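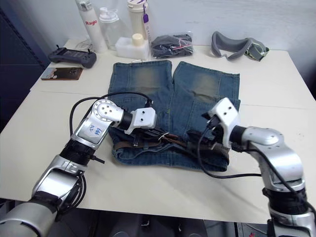 Blue jeans, brown belt

Ticket 2183
Product: Widow (case timeline archive), hosted on Jorkuvano
Opened by: Emília Bartoš
Assigned to: Kohei Kuroda
Priority: High
Status: Resolved, one item open

Summary
Updates on closed fraud cases appear out of order on the public timeline. On at least one page a man is shown as charged after the entry saying he was released without charge.

Reported behavior
The page for the Aldale pension case has five entries. In the editor they run arrest, bail, second interview, charge withdrawn, released. On the public page the last two are above the arrest and the "charged" label from an older entry sits in the header. A reader who stops at the header will take it that charges are still pending. They were dropped in April. We had a letter from his attorney this morning and would like this fixed before we answer it.

The editor preview is correct. Only the published page is wrong. Clearing the browser cache makes no difference. Same result on a phone off the office network.

Steps to reproduce
1. Open any case whose first entry was imported from the old site.
2. Add an update with a month and year but no day.
3. Publish.
4. Load the public page while signed out.

Expected: the new update is last and the header takes its status.
Seen: the new update is first and the header keeps the old status.

Log, K. Kuroda
Reproduced on staging with a copy of the Aldale page. Partial dates are stored as text in imported cases and as real dates in cases created after the move. The preview sorts on entry ID. The public page sorts on date. Text values come back ahead of real dates, so anything without a day goes to the top.

The header status is a separate problem. It is read from the last entry in the sorted list that has a real date. With the newer entries pushed to the top, the last real date is the old charge.

Queried the archive for imported cases with at least one partial date: 570. Of those, 200 have a header status that disagrees with the newest entry. Most are harmless (sentence entered, then appeal date added). I exported the ones where the header says charged or arrested and the newest entry says released, withdrawn or acquitted. That is 16 cases. List attached to the ticket for the editors.

Workaround until the fix is live: open the case, put the first of the month in the day field, check "hide day", save, republish. Do not edit the header by hand. A manual header is locked and will not follow later updates.

Comment, E. Bartoš
Workaround applied to Aldale. Order is right, header now reads "Charge withdrawn." I started down the list and stopped at the Hrubý case. It has two defendants. One was convicted, the other was acquitted, and there is one header for both. Which one should it show?

Log, K. Kuroda
The header field holds one status per case. There is no setting for this. Suggest leaving the header blank on Hrubý and putting both outcomes in the first paragraph. Blank headers are hidden on the public page.

Fix written: partial dates are converted on save and sorted as the first of the month, with entry ID deciding ties. A conversion job covers the imported cases. Ran on staging with no errors. Spot check of the export list is clean except for one case where the old site had the year typed as part of the headline. That one needs an editor. 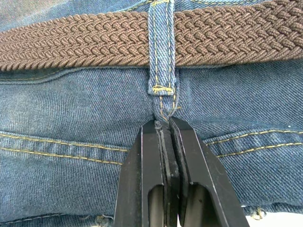
Rostislav Trnka: Please hold the production run until search is covered as well. The snippets in site search come from a separate index, and on staging that index still returns "charged" for the Aldale page after the conversion. Fixing the page and leaving the snippet gives the attorney the same complaint a second time.

Log, K. Kuroda
Confirmed. The index is rebuilt only when the body text changes, and the conversion touches only the date field. Added a forced reindex to the end of the job. Retested on staging: page, header and snippet agree.

Production run finished Dec 31, 2022. Reindex finished on the first pass. Checked the Aldale page signed out, plus every case on the export list. Outside search engines keep their own copy — removal requests for those have to be sent from the publisher's account, and I don't have access.

Comment, E. Bartoš
Removal requests sent. Hrubý header is blank and the opening paragraph is rewritten. Čestmír Dvořáček has the headline with the stray year.

Open item
Separate status per defendant. Moved to a feature request, owner Vratislav Bartoš, no target release.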